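About the Farport Energy School

We teach people how electricity gets from where it is made to where it is wanted, and why it is so often late. The school opened in Wivthorpe with 2 classrooms, a donated transformer and a kettle that tripped the main fuse on the opening morning. Deirdre Cullinane, our founder, still calls that the first practical.

Today we run evening and day courses in grid maintenance, heat pumps and small-scale wind. Classes are kept to six, mainly so that everyone gets a turn with the meter and no one can hide at the back. 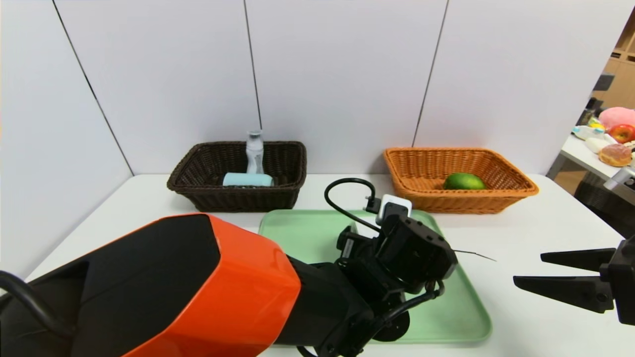
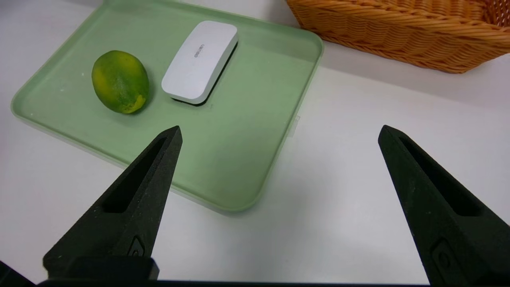
Both pictures: the green tray on the white table.

Njoroge Mohamedi leads the grid course, having spent his working life up poles in poor weather. Nayeli Maldonado teaches heat pumps and will look at yours if you bring cake. Our bursaries come from the Jurić Fund, which pays full fees for two students a year and asks only for a letter afterwards. Some of the letters are quite long.

We have no sports field, no crest and no Latin motto. There is a library of more than 1000 books and manuals, a fair number of them for equipment that was scrapped before our students were born. Senan Tierney looks after it and will not hear of a clear-out.

New courses start in June. Applications close on 15th January, and the office does answer the telephone, usually before lunch.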